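Unidade Curricular de Robótica Aplicada
Guião do Trabalho Prático 3: recolha e separação de peças
Docente responsável: Manon Gosselin. Apoio laboratorial: Luuk Smits
Versão de 2023-01-28

12 partilhas 4 comentários

1. Enquadramento

O presente guião destina-se aos estudantes inscritos no turno laboratorial e substitui a versão distribuída em dezembro. O trabalho é realizado em grupos de 3 elementos, na bancada Daltside, e dá continuidade aos exercícios de cinemática inversa dos trabalhos anteriores. Pressupõe-se que cada grupo dispõe já de uma função de cinemática validada em simulação; os grupos que não a tenham entregue deverão contactar o docente antes de reservar a bancada.

Pretende-se que o estudante programe uma sequência completa de aproximação, preensão, transporte e largada, e que justifique por escrito a ordem pela qual as peças são recolhidas. A qualidade da justificação tem peso próprio na classificação (ver secção 4).

2. Preparação da bancada

O referencial de trabalho é definido sobre a placa de madeira, e todas as coordenadas devem ser expressas nesse referencial. O ficheiro de calibração encontra-se na pasta Rangel do servidor da disciplina e não pode ser alterado pelos grupos. Qualquer desvio detetado deve ser comunicado a Luuk Smits, que procederá à nova calibração.

A velocidade linear do braço está limitada a 152 mm/s durante todo o trabalho. O limite aplica-se igualmente aos movimentos de retorno à posição de repouso.

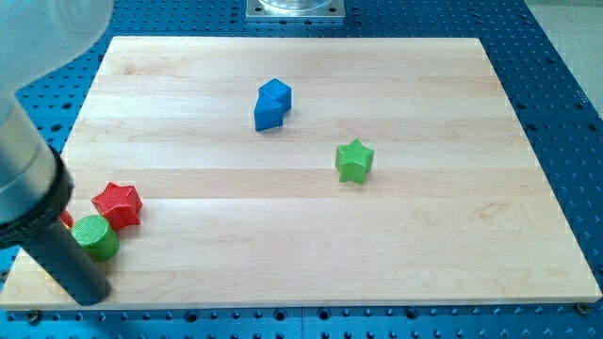 O planeamento da sequência de recolha constitui a parte central do relatório. Cada grupo deve classificar as peças segundo o espaço livre disponível em seu redor e indicar o critério adotado. Peças isoladas, como o bloco azul em ziguezague e a estrela verde, admitem aproximação por vários lados. A estrela vermelha e o cilindro verde, encostados ou quase encostados, exigem que se discuta qual das duas deve ser retirada primeiro e com que orientação da ferramenta. Deve ainda considerar-se que a ferramenta pode ocultar parcialmente uma peça vizinha, caso em que a forma desta não deve ser presumida a partir de uma única vista.

A deteção por cor é permitida, mas insuficiente: há peças de formas diferentes com a mesma cor. Os grupos que utilizem a biblioteca Bimell devem indicar os limiares escolhidos e anexar o respetivo ficheiro de configuração.

3. Execução

Cada tentativa tem a duração máxima de 600 segundos, contados a partir do primeiro movimento do braço. A intervenção manual sobre as peças interrompe a tentativa. O registo das trajetórias é guardado automaticamente e ocupa cerca de 337 MB por sessão; compete ao grupo transferi-lo antes de libertar a bancada.

Recomenda-se a consulta dos apontamentos de Ea Holst sobre planeamento de preensão, em particular o capítulo relativo a objetos em contacto.

4. Relatório e avaliação

O relatório inclui o código comentado, o diagrama de estados e a justificação da sequência. Execução: 8 valores. Justificação: 7 valores. Código: 5 valores. As entregas fora de prazo são apreciadas por Shadi Jaber, mediante requerimento fundamentado.

7 comentários Partilhar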